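Blue pads or bare fingers for folding jackets and hoodies?

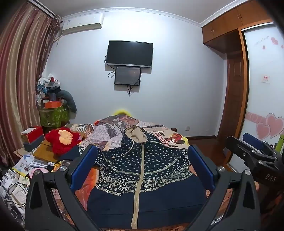 What pad stiffness should a beginner start with for picking up clothing? Go softer than you think you need, and only move to a firmer pad when thin layers start sliding out between the fingers.

pegboard_annie wrote:
That's the short version I keep giving people, and I'm starting this thread because I'm less sure of it than I was in October. I've been going back and forth between the Delus hand-held and the Grasso with the same pile of laundry, and I have 193 folds logged so far, mostly hooded jackets and sweatshirts with a few pillowcases when I got tired of zippers. The Delus with the soft blue pads is lovely on a single layer. You close, it grips, you hardly have to think about it (my wrist is very grateful). The trouble comes at the hem of a lined jacket, where the outer layer comes up and the lining stays put on the bed. The Grasso has narrower fingers and it gets both layers more often, but it also pinches up whatever blanket is underneath, so then you have a jacket and a corner of bedspread traveling together. I would love to hear what the rest of you are using, and please don't feel you have to keep it brief!

mossy_torque wrote:
Hello Annie! I've been on the Grasso for a good while and I'm fond of it, so weigh this accordingly. The blanket pinching is an approach angle thing. If you come in flat, with the lower finger already touching the cloth, and slide before you close, you can get under the hem without taking the bedding along. It took me an embarrassing number of tries to get it smooth. Also check how far your fingers are opening. Mine came set at the widest stop, and I was wasting half of every stroke.

quietservo wrote:
I'll disagree with mossy a little, in a friendly way. Sliding in flat works on a table. On a mattress the finger sinks, and you end up pushing a roll of blanket ahead of you. I gave up on it and went back to wide fingers with soft pads, and for lined hems I do a two-step grab: pinch the outer layer, lift it a hand's width, then bring the second gripper in for the lining. It's slower, and I won't pretend otherwise, but my dropped folds went from 14 in a session down to two.

pegboard_annie wrote:
Oh, that's a real difference. Do you keep the same pads on both hands? I've been wondering about a firm pad on the left and a soft one on the right, seeing as my left mostly holds and my right mostly moves.

quietservo wrote:
Same on both. I tried mixing them and kept forgetting which was which. Somebody more organized might get on fine with it.

lintroller wrote:
Has anyone here tried the Stornel pads? They're ribbed across the finger, and they hold a drawstring better than anything flat I've used. Drawstrings are my whole problem. I get a hood perfectly laid out and then the string catches on the pad edge and pulls it all sideways on the way out. The ribs do collect fuzz, so you'll want an old toothbrush nearby.

mossy_torque wrote:
I have a set, and I liked them less than you do. They held beautifully for the first week and then the ribs started to flatten. I count everything (a bad habit from an old job), so I can tell you mine were noticeably worse by 591 closes. The flat ones I took off before that had gone past 2000 and were still fine. For strings I tuck them inside the hood first, which costs one extra grab and saves a lot of muttering.

lintroller wrote:
Huh. Mine still look new, but I'm mainly doing T-shirts, so perhaps they have an easier life than yours. I'll keep an eye on them.

bench_biscuit wrote:
Can I put in a word for the camera side of this? Everyone talks about pads, and I lost weeks to a mount that was tilted too high. I could see the whole room and barely anything between the fingers. Once I'd angled it down so both pads stayed in view through the full close, my hem grabs improved with no change of pads at all. We compared two mounts at the Tirkcombe meetup and most people preferred the lower one — though a couple said they missed being able to see where the far sleeve had gone, and I do understand that.

quietservo wrote:
I'm one of the ones who missed the sleeve! For anything with long arms I want the wider view, even if the pads are small in it.

pegboard_annie wrote:
This is all so useful, thank you. My plan is to leave the blue pads on, try the two-step grab on lined jackets, and tip the camera down a notch before I spend any money. Mossy, I'll give your flat approach another go on the ironing table, where I think it has a fair chance. I'll post the numbers when I have enough of them to be worth arguing over.

mossy_torque wrote:
Please do. And open those fingers a bit less!

Related threads
Grasso finger stops: how narrow is too narrow?
Cleaning fuzz out of ribbed pads
Tirkcombe meetup notes, camera mounts
Delus trigger feels stiff after long sessions
Pillowcases, one gripper or two?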